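Home page > Notes > Equipment > Buying a second cell

Notes Projects Parts list About Contact

What I'd put in the budget for a second picking cell

We are planning a second robot cell for next year and the request has to be in by December. I wrote the request for the first one too, and I got a fair amount of it wrong. The total was close enough in the end, but only because I overestimated two lines and left out about half a page of small ones. This time I went back through the order history before I typed anything. These are my notes from that, cleaned up a bit.

Our work is bin picking with mixed objects. We put household things and toys in a bin, the arm picks them, and we record how it went. The first cell has one arm, one hand and one bin, and two people can share it if they are polite about it. We are now four people, and the booking sheet is full most weeks.

The arm

The arm is the line everyone looks at, and it is the easiest to get right. You ask for a quote, you get a quote, and the number holds. What I missed last time was everything on the quote marked as optional. The longer cable set was optional. So was the second day of training. We ended up buying both later, at list price, as separate orders with separate shipping.

For the second cell I asked for one quote with every option we have ever used. It looks worse on paper. Gordon Campbell, who signs for anything over a certain amount, asked me why it had gone up, and I showed him the late orders from the first cell. He was fine with it after that.

We did look at a smaller and cheaper arm. The reach would have been enough for the bin and not much else, and we would have had two sets of spare parts, two kinds of software to keep current and two safety write-ups. I decided to stay with the same make. If you are starting from nothing I would look harder at the cheaper ones.

The hand

This is where I would spend more time than I did. A hand with several fingers and any kind of sensing in it is a wear item. The finger surfaces get rubbed against bin walls and floors all day. I had budgeted for the hand and nothing for the parts of the hand, and by spring we were moving money from travel to pay for fingertips.

I got quotes from two suppliers this time, Osta and Dranix. Osta was cheaper for the hand itself. Dranix sells its fingertips in packs of 8 and will hold a price for a year, and that mattered more to me than the first number. Ask both questions before you compare anything: what does a set of tips cost, and how long does it take to arrive. With our first supplier the wait was long enough that we lost most of a month.

I am also asking for a complete spare hand. That line may get cut. If it does, I will ask for a spare set of fingers and the connectors, and put the full hand in the following year.

Cables

Cables deserve their own heading. Anything that runs along the outside of an arm bends thousands of times, and it catches on things. We now plan on replacing the outside bundle once a year whether or not it has failed. I put 400 dollars in the request for cable, connectors, ties and sleeve. Last time that line did not exist and the money came out of office supplies.

If you can, get the cable rated for continuous flexing. The ordinary kind works for a while and then gives you a fault that comes and goes, and you will spend days on it.

The table and the bin

I priced a proper machine frame from MacPherson with leveling feet and a slotted top. It is a nice frame. It is also a large part of what we pay for the hand, and I could not make a case for it. Our tables are wood, and wood has been fine. You can screw into it, clamp to it, tape on it and replace the top when it gets too full of holes.

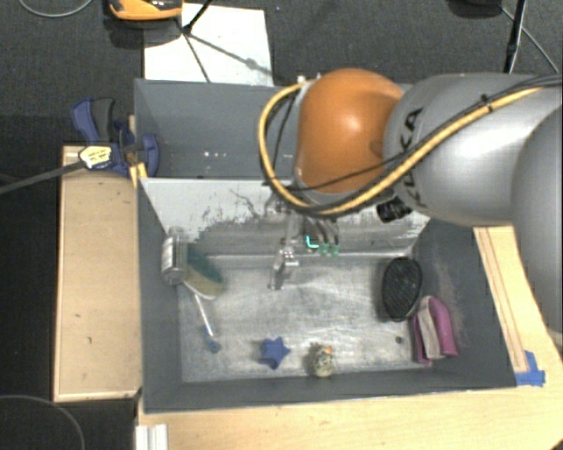 Clamps are cheap and I would buy more of them than you think you need. The bin has to stay where the software believes it is, and a bin that creeps a little during the day will give you bad picks that look like a vision problem. I have put in for a box of bar clamps and a stack of lumber offcuts, and the whole line comes to less than an hour of a technician visit.

Bins wear out as well. The inside gets scratched and scuffed, and the look of the surface changes over the months. Whether that matters depends on what you are doing. For us it matters some, so I am budgeting for a new bin twice a year, and both cells will get theirs from the same order so they match.

Objects

I put 200 dollars on objects last time and spent it in the first few weeks. You want variety: things that are clear, things that are dark, soft things, thin things, things that roll. A brush with a handle is a different problem from a bottle. Toys are good value because they come in odd shapes and cost very little. Most of ours came from discount stores, and the receipts were a nuisance to file.

Noémie Landry keeps our object list, and she made a suggestion that I have copied straight into the request. Buy every object in pairs, one to use and one to put in a box. When the first one splits or gets lost, you still have the same thing. Stores change their stock all the time, and we have several objects we can no longer get at all. For two cells we will buy in threes.

Plan on storage too. We use shelf tubs from Restia with a number on the lid. They were not in the first budget either.

Things that were not on any quote

Electrical work was the big one. The room needed a new circuit, and it was billed to us and not to the building. Ask about this early, in writing.

Floor space was another. The arm does not take up much room, but the marked area around it does, and then you need somewhere for the controller, the computer and a person. I taped out the second cell on the floor before asking for the room and found I was short on one side. We moved a cabinet.

Then there is time. I wrote 30 days from delivery to first useful picks in the last plan. It was a good deal longer. The arm was moving within a few days, but mounting the hand, sorting out the cables and calibrating the cameras took the rest. For the second cell I have doubled it, and I may still be short – we have done it once now, but the software has changed since then.

Service contract: I went back and forth. We did not take one for the first arm and we have not needed it. With two arms I think the case is a little better, and I have asked for a price that covers both. I don't have it yet. When it comes in I will add it here, along with whatever gets cut.

Recent notes

Labeling spare parts so people put them back
Moving the controller out from under the table
Which tape comes off cleanly
Shelf tubs, six months on
A booking sheet for a shared robot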